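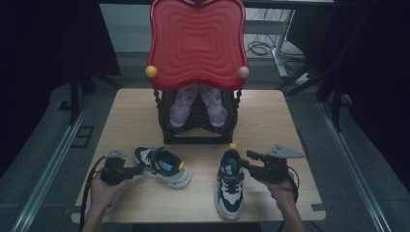
第4章 ライブラリの作成と再生環境の設定

この章では、Olovstead メディアサーバーにフォルダーを登録し、テレビやタブレットの Drikier プレーヤーから再生できるようにするまでの手順を説明します。サーバー本体のインストールと管理者アカウントの作成は、第3章で済ませてください。
画面の名称は日本語表示のときのものです。英語表示で使う場合は、巻末の用語対照表を参照してください。

4-1 始める前に

次のものを用意します。

・Olovstead サーバーをインストールしたパソコンまたは NAS
・動画、音楽、写真を保存したフォルダー(内蔵ディスク、外付けディスク、共有フォルダーのいずれか)
・Drikier プレーヤーが動作するテレビ、セットトップボックス、タブレットなど
・リモコンアプリ Ko(任意)

サーバーと再生機器は同じルーターに接続します。ゲスト用の無線ネットワークに接続した機器からは、サーバーを検出できません。

注意
外付けディスクを使うときは、パソコンの電源設定で「ディスクの電源を切る」を無効にしてください。スキャン中にディスクが停止すると、読み取り途中の項目が「不明なメディア」として登録されることがあります。

4-2 フォルダーの構成

Olovstead はフォルダー名とファイル名を手がかりに、作品の情報を取得します。動画、音楽、写真は、必ず別々の親フォルダーに分けてください。ひとつのフォルダーに種類の違うファイルが混ざっていても登録はできますが、音楽ライブラリに動画の音声だけが並ぶ、アルバムの画像が写真ライブラリに入る、といった状態になります。

推奨する構成は次のとおりです。

メディア
 映画
 作品名(公開年)
 作品名(公開年).mkv
 作品名(公開年).ja.srt
 ドラマ
 番組名
 シーズン 3
 番組名 S03E04.mkv
 音楽
 アーティスト名
 アルバム名
 写真
 撮影年
 イベント名

ファイル名に使う番号は半角で入力します。全角の「S03E04」は話数として認識されません。また、ファイル名の先頭にピリオドを付けると、そのファイルはスキャンの対象から外れます。

特典映像は、作品フォルダーの中に「特典」という名前のフォルダーを作り、そこに入れます。「特典」の中身はライブラリの一覧には並ばず、作品の詳細画面の下に表示されます。

補足
ファイル名を変更したくない場合は、登録後に詳細画面の「情報の修正」から作品を手動で指定できます。手動で指定した内容は、再スキャンしても上書きされません。

4-3 ライブラリを追加する

1. パソコンのブラウザーで管理画面を開き、管理者アカウントでサインインします。
2. 左側のメニューから「ライブラリ」を選び、「新規追加」をクリックします。
3. 種類を「映画」「ドラマ」「音楽」「写真」「その他の動画」から選びます。種類は後から変更できません。
4. ライブラリの名前を入力します。ここで入力した名前が、プレーヤーのホーム画面に表示されます。
5. 「フォルダーを参照」をクリックし、登録するフォルダーを選びます。ひとつのライブラリに複数のフォルダーを登録できます。
6. 情報の取得に使う言語を選びます。
7. 「保存してスキャン」をクリックします。

スキャンの進み具合は、管理画面の右上に表示されます。表示が 100 % になると完了です。ブラウザーを閉じてもスキャンは続きます。

家庭で撮影したビデオは「その他の動画」に登録してください。「映画」に登録すると、ファイル名の似た別の作品の情報が付くことがあります。

共有フォルダーを登録する場合

手順5で「ネットワーク上の場所」を選び、共有フォルダーのアドレス、ユーザー名、パスワードを入力します。「接続テスト」をクリックして「読み取り可能」と表示されたら、次に進みます。

「認証に失敗しました」と表示されたときは、NAS の側で共有フォルダーの読み取り権限を確認します。Olovstead のユーザー名と NAS のユーザー名は別のものです。

注意
書き込み権限は、次の機能を使う場合にだけ必要です。
・取得した画像をメディアと同じフォルダーに保存する
・ダウンロードした字幕をメディアと同じフォルダーに保存する
・管理画面からファイルを削除する
これらの機能を使わないときは、読み取り専用の権限で登録してください。

4-4 スキャンの設定

「ライブラリ」の画面で歯車のアイコンをクリックすると、ライブラリごとの設定が開きます。

変更を自動で検出
フォルダーにファイルが追加されると、自動でスキャンを始めます。初期設定はオンです。共有フォルダーでは、NAS の機種によって変更の通知が届かないことがあります。その場合は「定期スキャン」を併用します。

定期スキャン
指定した間隔でフォルダー全体を調べます。「毎時」「毎日」「毎週」「しない」から選べます。「毎日」を選んだときの開始時刻の初期値は、午前3時です。夜間にパソコンをスリープにする場合は、起動している時間帯に変更してください。

見つからないファイルの扱い
「すぐに削除」と「保留」があります。「保留」を選ぶと、ファイルが見つからなくなった項目は灰色で表示され、再生履歴と評価が残ります。外付けディスクを取り外すことがある場合は「保留」を選んでください。

サムネイルの作成
早送りや巻き戻しのときに表示する小さな画像を作ります。処理に時間がかかり、保存領域も使います。NAS にサーバーをインストールしている場合は、最初のスキャンが終わってからオンにすることをお勧めします。

スキャンを手動でやり直すには、ライブラリ名の右のメニューから「再スキャン」を選びます。「すべての情報を取得し直す」は、通常の再スキャンとは動作が異なり、手動で指定したものを除くすべての情報と画像を入れ替えます。

4-5 Drikier プレーヤーを接続する

1. 再生機器で Drikier プレーヤーを起動します。
2. 「サーバーに接続」を選びます。同じネットワークにあるサーバーの名前が一覧に表示されます。
3. 接続するサーバーを選びます。
4. 画面に接続コードが表示されます。
5. パソコンの管理画面で「機器」を開き、「機器を追加」をクリックして接続コードを入力します。
6. その機器で使うユーザーを選び、「許可」をクリックします。
7. プレーヤーの画面がホームに切り替わったら、接続は完了です。

接続コードの入力を途中でやめた場合は、プレーヤーの「戻る」を押して手順2からやり直してください。新しいコードが表示されます。

サーバーが一覧に表示されないとき

手順2で「アドレスを入力」を選び、サーバーの IP アドレスとポート番号を入力します。ポート番号の初期値は 333 です。管理画面の「ネットワーク」で番号を変更している場合は、変更後の番号を入力します。

それでも接続できない場合は、次の点を確認します。

・サーバーのパソコンがスリープになっていないか
・パソコンのファイアウォールで Olovstead の通信が許可されているか
・ルーターの「端末間の通信を禁止する」に類する設定がオンになっていないか
・再生機器で VPN を使っていないか

ファイアウォールの許可は、家庭内など信頼できるネットワークに対してだけ設定してください。

注意
ルーターのポート開放は、この章の手順では必要ありません。家の外から接続する方法は第6章で説明します。安全な接続の設定を済ませる前に、ポートを開放しないでください。

4-6 再生品質の設定

Drikier プレーヤーは、機器がそのまま再生できる形式のファイルについては、変換せずに受け取ります。再生できない形式の場合は、サーバーが変換しながら送ります。変換にはサーバーの処理能力を使うため、性能の低い NAS では映像が途切れることがあります。

現在の再生方式は、再生中に「情報」ボタンを押すと確認できます。表示の意味は次のとおりです。

直接再生:ファイルをそのまま送っています。
詰め替え:映像と音声はそのままで、ファイルの入れ物だけを変えています。
音声変換:音声だけを変換しています。
映像変換:映像を変換しています。サーバーへの負荷が最も大きい方式です。

品質を変更する手順

1. プレーヤーのホーム画面で「設定」を開きます。
2. 「再生」から「家庭内ネットワークの品質」を選びます。
3. 「元の品質」「高」「標準」「節約」から選びます。
4. 「戻る」を押します。設定は次に再生を始めたときから有効になります。

有線で接続した機器では「元の品質」を選んでください。無線で映像が途切れる場合は、先に無線の周波数帯を切り替え、それでも改善しないときに品質を下げます。「高」以下を選ぶと、元のファイルのデータ量が設定の上限を超えるときに映像変換になります。品質を下げた結果サーバーの負荷が増え、かえって途切れやすくなる場合があります。

ハードウェア支援

サーバーの機種が対応していれば、映像の変換を専用の回路に任せることができます。管理画面の「変換」を開き、「ハードウェア支援を使う」をオンにします。設定を変更したら、サーバーを再起動してください。

再起動後に映像が緑色になる、または再生がすぐに止まる場合は、グラフィックスのドライバーを更新します。更新しても直らないときは、この設定をオフに戻します。

4-7 字幕と音声

字幕ファイルは、動画と同じフォルダーに、動画と同じ名前で保存します。拡張子の前に言語の記号を付けると、言語名が正しく表示されます。日本語は「ja」、英語は「en」です。

字幕を表示するには

1. 再生中に「決定」を押して操作パネルを開きます。
2. 吹き出しのアイコンを選びます。
3. 一覧から字幕を選びます。

表示のタイミングがずれている場合は、同じ画面の「タイミング調整」で前後に動かします。調整した値は作品ごとに保存され、同じユーザーであれば別の機器でも使われます。

日本語の字幕が文字化けする場合は、字幕ファイルの文字コードを UTF-8 に変更して保存し直してください。管理画面の「字幕」で「文字コードを自動判定する」をオンにする方法もありますが、短い字幕ファイルでは判定を誤ることがあります。

画像形式の字幕は、再生機器によっては映像に焼き込んで送る必要があり、映像変換になります。直接再生を優先したいときは、文字形式の字幕を用意してください。

音声の優先言語

「設定」の「言語」で、音声と字幕の優先言語をユーザーごとに指定します。「字幕を自動で表示」には次の選択肢があります。

しない:手動で選んだときだけ表示します。
外国語音声のとき:音声が優先言語と異なるときに表示します。
常に:字幕があれば必ず表示します。

AV アンプを接続している場合は、「音声出力」を「パススルー」にします。音が出なくなったときは、アンプの対応形式を確認し、対応していない形式のチェックを外してください。テレビのスピーカーで聞く場合は「ステレオ」のままで使います。

4-8 ユーザーと視聴制限

家族で使う場合は、人ごとにユーザーを作ります。再生履歴、続きから再生する位置、お気に入りは、ユーザーごとに保存されます。

1. 管理画面の「ユーザー」を開き、「追加」をクリックします。
2. 表示名を入力し、アイコンを選びます。
3. このユーザーに見せるライブラリにチェックを付けます。
4. 必要に応じて「年齢による制限」を選びます。
5. 「保存」をクリックします。

年齢区分の情報がない作品は、初期設定では制限のあるユーザーにも表示されます。隠すには「区分のない作品を表示しない」をオンにしてください。「その他の動画」に登録したファイルには年齢区分が付かないため、この設定をオンにするとライブラリ全体が空に見えます。家庭のビデオを見せたいときは、ライブラリの設定で「年齢制限の対象外」を選びます。

暗証番号

管理者のユーザーには暗証番号を設定してください。設定しないと、プレーヤーのユーザー切り替え画面から誰でも管理者に切り替えられます。暗証番号は 4 桁です。続けて 3 回間違えると、しばらくの間入力できなくなります。番号を忘れたときは、ブラウザーの管理画面から再設定します。

4-9 リモコンアプリ Ko を使う

Ko は、スマートフォンから Drikier プレーヤーを操作するアプリです。文字入力が必要な検索では、テレビのリモコンよりも短い手順で操作できます。

1. スマートフォンを、再生機器と同じネットワークに接続します。
2. Ko を起動し、Olovstead のユーザーでサインインします。
3. 操作する機器を選びます。
4. テレビに確認画面が表示されたら「許可」を選びます。

機器の名前が同じで見分けられないときは、管理画面の「機器」で名前を変更します。「居間」「寝室」のように、置き場所を名前にすると選びやすくなります。

Ko で「ここで続きを見る」を選ぶと、テレビで再生中の作品をスマートフォンに切り替えられます。テレビの再生は停止します。音楽の場合は、再生待ちの一覧も引き継がれます。

補足
スマートフォンの省電力機能が働くと、ロック画面の操作ボタンが消えることがあります。スマートフォンの設定で、Ko を省電力の対象から外してください。

4-10 設定のバックアップ

ライブラリの情報、ユーザー、再生履歴は、まとめてバックアップできます。動画や音楽のファイル自体は含まれません。

1. 管理画面の「保守」から「バックアップ」を開きます。
2. 保存先を選びます。サーバーのシステムとは別のディスクを指定してください。
3. 「今すぐ作成」をクリックします。
4. 一覧に新しいバックアップが表示されたことを確認します。

「自動作成」をオンにすると、定期スキャンの終了後にバックアップを作ります。保存する世代の数は初期設定で 3 です。これを超えると古いものから削除されます。

復元するときは、バックアップを作成したときと同じか、それより新しいバージョンの Olovstead を使います。古いバージョンには復元できません。フォルダーの場所が変わっている場合は、復元後にライブラリの設定を開き、「場所を置き換える」で新しい場所を指定してからスキャンしてください。フォルダーを削除して追加し直すと、再生履歴が失われます。

4-11 困ったとき

作品の画像や説明が表示されない
サーバーがインターネットに接続されているか確認します。接続されている場合は、作品の詳細画面で「情報の修正」を選び、作品名を入力して検索します。

同じ作品が複数表示される
画質の異なるファイルが別々のフォルダーに入っています。ひとつの作品フォルダーにまとめて再スキャンするか、一覧で両方を選択して「統合」を選びます。

音楽のアルバムが曲ごとに分かれる
曲のタグの「アルバムアーティスト」が統一されていません。タグ編集ソフトで同じ名前を入力し、再スキャンします。複数のアーティストが参加しているアルバムでは、「Various Artists」と入力します。

写真の向きが正しくない
ライブラリの設定で「撮影時の向き情報を使う」をオンにし、サムネイルを作り直します。

スキャンが同じところで止まる
管理画面の「保守」から「ログ」を開き、最後に記録されたファイル名を確認します。そのファイルを別の場所に移してから、スキャンをやり直してください。破損したファイルが原因の場合は、移動後にスキャンが完了します。

エラー 333 が表示される
サーバーのポート番号が、別のソフトウェアと重複しています。管理画面が開ける場合は「ネットワーク」で番号を変更します。開けない場合は、重複しているソフトウェアを終了してから Olovstead を再起動してください。番号を変更した後は、「アドレスを入力」で接続した機器の設定も変更が必要です。

上記の方法で解決しない場合は、「保守」の「診断ファイルを作成」で作成したファイルを添えて、Josach サポート窓口のフォームからお問い合わせください。診断ファイルには、登録したフォルダーの名前とファイル名が含まれます。パスワードと暗証番号は含まれません。

家の外からの接続については第6章、プレイリストと録画の取り込みについては第5章を参照してください。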